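3.2 Demonstration procedure

Demonstrations for the Wallside folding task were recorded with two hand-held grippers, one in each of the operator's hands. Each session comprised 60 attempts. An attempt was discarded if a gripper left the tracking volume — this occurred 5 times in the February session. 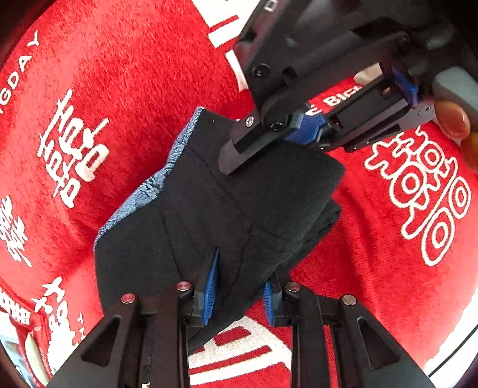 Garment selection affected the quality of the recordings more than the team had expected. Dark cloth hides its own creases, and the Hapeta tracker often lost the outline of a folded item. The black garment on the red blanket offered a clear outer edge, and its light blue strip gave operators a landmark for placing the fingers. The team retained 58 demonstrations from the final session for training the Grellevix policy.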